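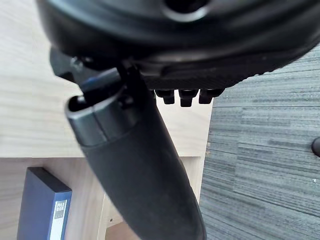

Can a machine tidy an office yet?
Bits of it. Opening a cupboard, finding a file, putting it back on the right shelf: those are in reach on a good day, slowly, with a person close by. A whole room from start to finish is still some way off, and anyone quoting you a date for it is guessing.

GRINDOLDEN PUBLISHES SEPTEMBER CHORES REPORT
For immediate release

Grindolden today puts out its chores report, a plain look at what machines can and can't yet do around the house, the office and the shop floor. Free to read. 1007 attempts at everyday jobs, every one logged, the failures left in.

The short version. Doors are better than they were. Flat things are still a pain. Anything soft is worse.

The report covers 8 chores, among them opening and closing cupboards, fetching and returning files, wiping a desk, folding tea towels and restocking a low shelf. Office storage takes up the longest chapter, 400 attempts on its own, and it's the one we expect most people to turn to first. Binders and file boxes look easy. They have straight sides and they don't squash. But a binder lying flat at the back of a cupboard leaves very little room for fingers, and a door that has swung half shut again can undo a minute's careful work.

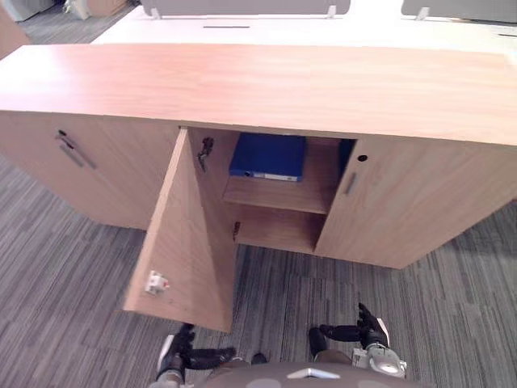 Handles are the other half of it. A thin handle on a light door is fine if the approach is right, and if it's a bit off the hand slides past and the whole thing starts over. A person fixes that without noticing. The machines we looked at mostly back away and try agian.

"People ask me if it works, and I ask them which bit," said Mohammed-Awal Bonsu, who led the testing at Grindolden. "Opening the door, I'm fairly happy. Picking the file, depends where it's been left. Shutting up afterwards and leaving the place as you found it, we've got a lot of work to do there."

The shop-floor chapter was written with Gurnura, the stockroom fittings firm. Restocking low shelves came out better than expected there, tea towels came out much as feared.

Indira Devadiga, editor of the report, said: "I wanted the dull failures in. Dropped it, missed it, stopped halfway. If you run an office and you're thinking of spending money on this, those are the pages to read."

Also in the report: a note on speed (slow), a note on noise (less than you'd think) and a checklist for managers who want to know if there own cupboards would suit a trial. Handle shape, door weight, how far back things get pushed.

Printed copies: 700, first come. Requests to the Grindolden press desk, please put CHORES in the subject line. Interviews with Mohammed-Awal Bonsu can be arranged, mornings best, before 11am.

ENDS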